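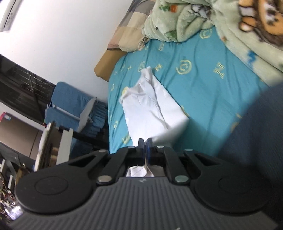 图1 手持夹爪,黑色手指朝向床的方向。

课程讲义 第6讲:中间里程网络的规划与开放接入
授课教师:Gwendolyn Thibodeaux
修订日期:2022年8月21日

一、本讲的范围

上一讲我们讨论了最后一公里,也就是从局端到用户家里的那一段线路。这一讲讨论中间里程(middle mile)。中间里程是指从骨干网的接入点到本地网络汇聚点之间的传输部分。在中文的资料里,有人翻译成“中段网络”,也有人翻译成“中间一英里”。本讲义统一写“中间里程”,考试时写哪一种都可以,但是一份答卷里请保持一致。

本讲不讨论无线回传。微波回传的内容放在后面,因为需要先学习链路预算。

二、为什么中间里程常常是瓶颈

在人口密集的城市,骨干节点离用户很近,中间里程很短,并且有多家运营商竞争。在农村地区情况不同。一个小镇到最近的骨干节点可能要经过很长的公路,沿路几乎没有付费用户。建设光缆的费用主要是土建费用,光纤本身的价格只占较小的比例,所以距离长、用户少的时候,每个用户分摊的成本就会很高。

学生经常有一个误解:认为只要镇里铺好了光纤到户,网速就会快。实际上,如果镇子出口的容量不够,晚上高峰时段所有用户仍然要排队。本地运营商如果只能从一家上游购买容量,它在价格上也没有谈判的余地。

三、案例:Tulmont 环网

本课使用 Tulmont 环网作为贯穿的案例。运营单位是 Graltier,一家由几个电话合作社共同出资的批发公司。它自己不向家庭用户销售服务,只向本地运营商、学校和诊所出售传输容量。

环网全长108英里,其中大部分是租用已有的暗光纤,只有两段是新建的。第一段从 Tulmont 镇的局房向北,沿县道到 Mikirum 的交换站。第二段是为了绕开一座旧桥,因为桥上的管道已经满了,桥梁管理部门也不同意再挂新管道。

请注意“租用暗光纤”和“租用波长”的区别。租用暗光纤时,光设备由承租方自己安装和维护,容量以后可以通过更换设备来提高。租用波长时,设备属于出租方,承租方得到的是固定速率的通道。Graltier 选择前者,初期投资比较高,但是后来扩容的时候不需要重新谈合同。

四、环形结构与保护

环网的基本优点是:任意一处光缆中断时,业务可以从相反的方向到达。这个优点有一个前提,就是两个方向的路由在物理上必须分开。如果两根光缆在同一条沟里,挖掘机会把它们一起挖断,这时在图纸上是环,在地面上是一条线。

检查路由分离的时候,请按以下的地方逐个核对:

局房的进线口。很多老局房只有一个进线口。
过河和过铁路的位置。
与其他单位共用的杆路。
租用段的实际路由。出租方有时会调整路由而没有通知承租方。

案例中,Mikirum 交换站原来只有一个进线口。五月的时候施工队在楼的另一侧开了第二个进线口,但是室内的走线仍然经过同一个竖井。这一点在验收报告里没有写出来,请大家在作业中讨论这样算不算完全的路由分离。

保护倒换的时间要求已经在第4讲学过,这里不重复。需要补充的是,倒换成功并不代表容量足够。如果平时两个方向各使用百分之七十的容量,中断以后一个方向装不下全部业务。规划时应当按照单方向承担全部保证业务来计算。

五、开放接入

开放接入是指网络的所有者按照公开、相同的条件,把容量或者光纤出售给所有申请者。使用公共资金建设的中间里程项目,一般会有这个方面的要求。具体的条文各个项目不一样,要看资助文件。

实践中容易发生争议的是下面几个问题。

(1)互联点的位置。如果互联点只设在大的节点,小镇的运营商需要自己铺线过去,开放接入对它们没有多大的意义。Graltier 的做法是在每一个中继机房都预留机架位置,并且公开电源的价格。

(2)价格表。价格按容量计算,还是按距离计算?按距离计算比较接近成本,但是对偏远的镇不利。Tulmont 环网采用统一价格,环上任意两点之间相同。靠近骨干节点的客户对这个办法有意见,它们认为自己在补贴别人。

(3)排队规则。当某一段容量不够时,先到先得是最简单的办法。可是大客户可以提前预订很多容量却不使用。合同里应当写明预订后多长时间必须开通。

六、计算练习

某镇有2000户家庭,假设全部接入,高峰时段每户平均流量按2 Mbps计算,则出口需要的容量为:

2000 × 2 Mbps = 4000 Mbps = 4 Gbps

如果镇上租用一个10 Gbps的波长,高峰利用率是百分之四十。请继续计算:当每户平均流量每年增长百分之二十五时,第几年利用率会超过百分之八十?提示:第三年末大约是百分之七十八,请自己验证。

七、阅读与作业

阅读:Kadrić 讲义集中关于光缆路由的一章,重点看关于进线口的部分。附录可以不看。

作业:画出 Tulmont 环网的逻辑图和物理图,两张图分开画。在物理图上标出你认为有共同风险的位置,并且对每个位置写一段简短的说明。不需要使用专门的绘图软件,手画也可以,但是请把字写清楚。

下一讲:机房供电与备用电池。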